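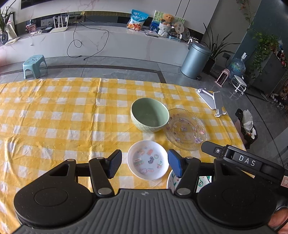 Figure 2. Vaisselle sur une table à nappe à carreaux jaunes et blancs, vue depuis la pince tenue à la main. Entre les deux doigts, un bol blanc peu profond.

4.3 Ce que l'outil change pour les équipes de salle

L'introduction de la desserte automatisée chez Clellier a d'abord transformé le travail de celles et ceux qui débarrassaient les tables. Avant le projet Dumow, la formation au débarrassage se faisait par imitation, au fil du service. Les agents enregistrent désormais leurs propres gestes, pince en main, et ces enregistrements servent à entraîner le bras installé sur le site de Wisville. Le corpus réuni à ce jour comprend 3 732 prises, réalisées en séquences de 70 minutes au plus.

La variété de la vaisselle compte énormément. Un bol vert pâle à la surface en losanges, une assiette de verre au bord festonné et une assiette blanche à motif de feuilles et de baies rouges (figure 2) appellent chacun une approche différente, et les agents les connaissent du bout des doigts ! Plusieurs nous ont expliqué comment ils abordent une pièce transparente, en visant le bord et en ralentissant bien avant le contact. Ce savoir n'apparaissait dans aucune fiche de poste. Il figure maintenant dans le guide d'annotation, rédigé avec eux, et c'est à nos yeux l'un des résultats les plus réjouissants de l'étude.

Les plis de la nappe ont donné lieu à de longues discussions. Les agents tenaient à conserver le textile, que la première version du protocole remplaçait par un plateau rigide ; leur avis a prévalu, et les essais suivants ont tous été menés sur tissu.

Restent des points de friction. Tenir la pince fatigue le poignet, et le temps d'enregistrement empiétait au début sur la pause de 15 h. La direction l'a depuis intégré aux horaires. Le logiciel Quispe, qui trie les prises, en rejetait en outre sans indiquer de motif, ce que les agents vivaient comme un jugement sur leur travail. Un message explicite accompagne à présent chaque rejet.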